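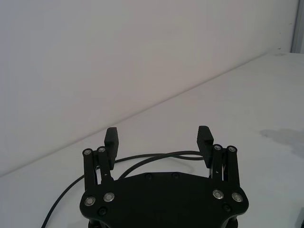
Customers who wrote in about the old kit asked for one thing more than any other: Datier said the gripper itself never gave trouble, but the cable did, and could the service kit please include something to hold it. The current kit does.

Home Products Service kits Downloads Contact

Drimen Parallel Gripper Service Kit

For two-finger parallel grippers with link-driven fingers and bolt-on pads. One kit services one gripper. Order two for a two-arm cell.

What is in the kit

Finger pads, one pair, black, ridged at the tip
Pivot screws for the finger links, with washers
Plate screws, long and short, bagged separately
Cable clips and hook-and-loop ties
Thread locker, medium strength
Grease, low-outgassing, small tube
Hex keys to fit all of the above

The pads are sold as a matched pair. Do not fit one new pad next to a worn one. The kit does not include the communication cable or the wrist coupling. Those are listed under Spares, and the part you need depends on the arm.

When to service

Check the pivot screws every 448 hours of running time. Replace the pads when the ridges have worn smooth or the fingers no longer meet evenly along their full height. A cell that handles cardboard or rough castings will need pads well before one that handles molded parts. If the gripper has hit the table or a fixture, check it the same day whatever the hours say.

Before you start

Jog the arm to a spot where you can reach the gripper from both sides. Open the fingers all the way, then cut power to the gripper and lock out the arm. With two arms facing each other over the same table, lock out both. Keep loose cable away from the fingers and off the path of the other arm.

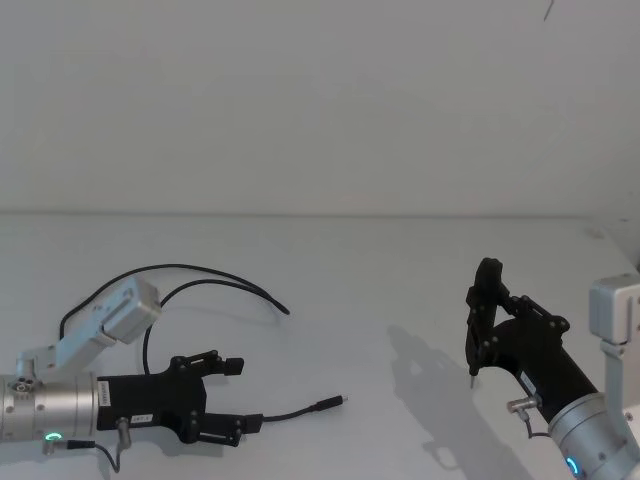
Disconnect at the gripper end first. Pull on the plug body and never on the cable. Look into the connector for bent pins and wipe it with a dry cloth. If the plug goes back in with less resistance than it used to, replace the cable.

Remove the pads next. Each one comes off toward the center of the gripper once its screws are out. Clean the seat, fit the new pad, and run the screws in by hand before tightening. Work on one finger at a time so the left and right hardware does not get mixed up.

For the links, take out one pivot screw, grease the joint, add a drop of thread locker to the screw and put it back before moving to the next. The link should swing freely with no side play. A link that is stiff after greasing is usually bent and has to be changed. Wipe off any grease that reaches the pads.

Let the thread locker set for 30 minutes before powering up.

Cable routing

Leave enough slack for the last joint to turn through its full range and no more. Clip the cable to the arm behind the wrist and again at the next link. Turn the wrist slowly by hand control to both limits and watch the cable the whole way. It should not cross between the fingers at any point or drag on the work surface.

After service

Reconnect, power up, and run the open and close calibration from the controller. Cycle the gripper empty at low speed, then with a test part. Check the screws again after the first shift. If the fingers stop short of closed, repeat the calibration before you adjust anything mechanical.

Ordering

Part number 545. Ships in almost 3 days from stock. Pads can be bought separately for the Nieto and Renditness finger sets; give the finger set name with your order, as the screw spacing is different. Opened thread locker and grease cannot be returned.

We use cookies to remember your basket and to count visits to this site. Accept Settings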